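4. First fill, placement and settings

This section covers the Tundora 163 evaporative humidifier from the empty tank to the first full night of running. It replaces pages in the factory booklet that promise "perfect air in minutes." We have yet to see perfect air, and it takes most of a day for a bedroom to settle.

4.1 Choosing a spot

1. Put the unit on a hard, level floor. The booklet shows it on a thick rug, where it leans and the float sticks.
2. Leave a hand's width behind the rear grille. More is better.
3. Keep it away from the thermostat. Damp, cool air blowing across a thermostat will make the furnace run longer, and you will blame the furnace.
4. Do not put it on a bookshelf, whatever the box says about "whole-room reach."

Note: The quoted room coverage assumes a closed door and a low ceiling. If your stairs open onto the living room, ignore the number on the carton. Nelli Valtonen ran hers at the foot of an open staircase all one winter and the reading on the landing never moved.

4.2 Fitting the wick

The wick is part 2602. Copies sold under other names may fit. Some are a little short and let air slip over the top, so hold the new one against the old one before you throw anything out.

1. Unplug the unit. Off at the panel is not enough – the fan can restart if the humidistat calls for it.
2. Lift the top housing straight up.
3. Rinse the wick under cold water with no soap. Soap foams in the tray and takes days to clear.
4. Seat the wick with the seam facing the back. The arrow molded into the tray is hard to see, so use a flashlight.
5. Replace the housing and press on both sides until it clicks twice.

CAUTION: Never run the fan with the wick left out "to dry the room." The advice turns up online every year. It pulls dust into the motor.

4.3 Filling the tank

1. Take the tank to the sink. Do not pour water through the top grille.
2. Fill with cold tap water to the line. Above the line it holds more, and then it drips on the way back.
3. Tighten the cap, turn the tank over above the sink and wait. If it drips, take the cap off and look for grit on the seal.
4. Set the tank in place and listen for a few gulps of air. Silence usually means the valve has not opened. Lift and reseat.

Note: You will be told that distilled water is required. It is not. Hard water leaves scale on the wick, so you will change wicks more often. Work out which costs you less where you live.

4.4 Setting the humidistat

The dial runs from Low to High and the numbers printed beside it are hopeful. Buy a separate gauge. Ours from Meromo was cheap and agrees well enough with the better one we borrowed.

1. Set the dial to the middle and shut the door.
2. Leave the unit alone until evening. Turning the dial every few minutes tells you nothing.
3. Read the gauge across the room, away from the air stream.
4. Move the dial a small step and wait again.

CAUTION: If water beads on the inside of the windows, turn it down. No comfort claim is worth a wet sill.

The "Smart" button drops the fan speed when the room gets dark. As far as we can tell, it does nothing else. Leave it off for the first week or you will be chasing two things at once.

4.5 Water treatment and other additives

Fullham and Vainio both sell liquid treatment for evaporative units. Treatment can slow down slime in the tray. It does not remove scale, and it does not replace washing the tank every Saturday, or whichever day you will remember. Scented oils should never go in this model. They clog the wick, and the plastic keeps the smell.

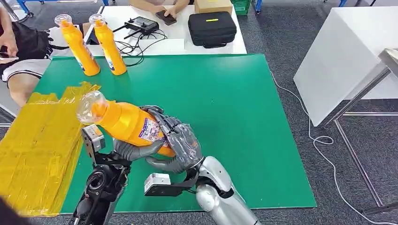

Measure treatment into a cup first, then tip the cup into the tank. The caps are sold as measuring caps, but the marks are faint and the first splash tends to come out faster than you expect. A bottle tipped almost flat, like the orange one over the green mat, is already at a pouring angle, so have the cup under the neck before you take the cap off. Read the label while the bottle is still upright, too. With fingers wrapped around it you lose part of the print, and the dose line always seems to be in the part you lose. If you overdose the tank, empty it and start again at 4.3. Orvokki Ahonen tried diluting hers by topping up and had foam in the tray for 2 days.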